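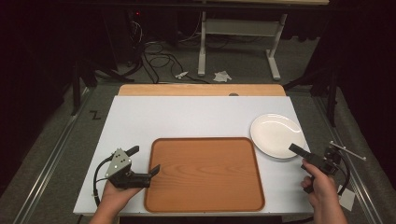

September 24, 2019

Garnville. Room at the end of the hall, carpet, cables everywhere. Helju Jaunzems is already talking when I get there and doesn't stop for the next hour, so these notes are going in more or less as they came.

The club is in its second year. Used to build sumo bots, the kind that shove each other out of a ring. Fun, loud, hard on the skirting boards. Then last May they entered the household tasks category at the Candport Open and came home with nothing. Not even the sticker. "We had a fast robot that couldn't put a dish away," Jaunzems says. She coaches, she also drives the van.

So this year, dishes. A plate and a tray. Put one on the other. That's the whole problem and it has eaten their spring, their summer and a fair bit of the club's tape budget.

The students do the job themselves first, one gripper in each hand, over and over, and every go gets recorded. The target is 1000 runs before the next Open. They're at 473. Yee-man Chu, Year 11, keeps the tally and can tell you without looking it up. She can also tell you which runs she'd throw out. Plenty of hers, she says, from before she learned to slow down.

Slowing down is most of it. You can't feel the plate through a gripper, not the way you would with fingers. Squeeze late and the rim slips, squeeze early and you're pinching air. Chu goes in with the jaws either side of the rim, and closes, and waits. Then moves her elbows, not her wrists. New members always use their wrists. 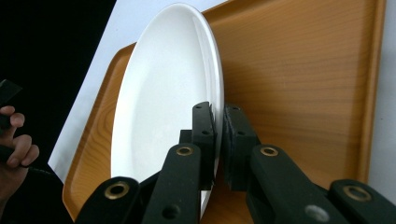 "Elbows," says Jaunzems, to no one in particular, several times an hour.

There was an argument in the winter about wether to start with cups. Cups have handles, half the group figured that would be easier. Other half said handles point in different directions and you'd spend your life rotating crockery. Plates won by one vote. Cups are next term, apparantly, if there is a next term for this project. The grant from Navarrete was $900 and most of it is gone.

What do they get marked on? Jaunzems finds the sheet. Placement, care, time, in that order. Candport gives each team 42 seconds, and a dropped dish ends your turn. The Govberg school team won last time and everyone here has watched their video to death. Chu reckons they were lucky with the lighting. Shiny plates are rotten for cameras, she says, move a lamp and you've got a new plate as far as the computer is concerned.
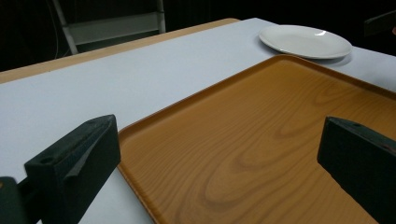 Between runs it all gets shifted a bit. Tray over, plate over, turned a few degrees, go again. Someone has to remember to change it or you've recorded the same run twice. Earlier this year they did just that for an entire afternoon and had to bin the lot. Chu was home with a cold that day and mentions this more than once.

She wants to do engineering. Or physio, she hasn't settled. Jaunzems wants run 500 done before the holidays and a second shelf for the chargers.

"Elbows," she says again, and Chu is already reaching for the next one.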